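Beverage can end

A beverage can end, also called a lid, is the flat metal closure joined to the open top of a drink can body after filling. It is made separately from the body, usually from a different aluminum alloy, and shipped to the filling plant in paper sleeves. The end has to hold the internal pressure of the drink, stack securely with the base of another can, and open by hand without a tool.

Terminology

In the trade, "shell" refers to the stamped disk before the tab and score line are added. Once these are in place the part is called an end. The term "lid" is common in everyday use but is rarely found in technical drawings. The outer lip is called the curl before seaming and the double seam afterward.

Materials

Ends are generally made from an aluminum-magnesium alloy that is harder than the alloy used for can bodies. The sheet is coated on both sides before stamping. The inner coating keeps the drink from touching bare metal, and the outer coating reduces wear on the tooling.

Manufacture

Coated sheet is fed from a coil into a shell press, which cuts and forms several disks per stroke. The edge of each disk is then curled, and a sealing compound is applied inside the curl and dried. A conversion press forms the rivet from the metal of the shell itself, cuts the score line, and attaches the tab. The score must be deep enough to tear under finger force and shallow enough to survive pressure and handling.

At the Billent plant in Nesel, shells are packed in sleeves and held until the compound has cured. A sampling procedure written there by Remigiusz Adamczyk calls for 6 ends from each press lane to be checked for score depth, curl height, and opening force.

Profile

The center panel is surrounded by a narrow channel known as the countersink. This channel stiffens the panel and limits outward bulging. Beyond it, the chuck wall slopes up to the seam, where the end and the body flange are folded together in two rolling operations. The finished seam stands above the panel as a raised ring.
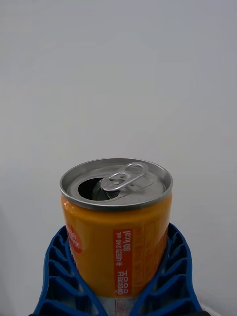
Failure modes

Excess pressure can cause the countersink to turn outward, a fault known as buckling. Leaks at the seam are usually traced to a damaged flange, poor roll settings, or gaps in the compound. Seams are inspected by cutting a cross section and measuring the overlap between the body hook and the end hook.

See also

Double seam
Drawn and ironed can
Stay-on tab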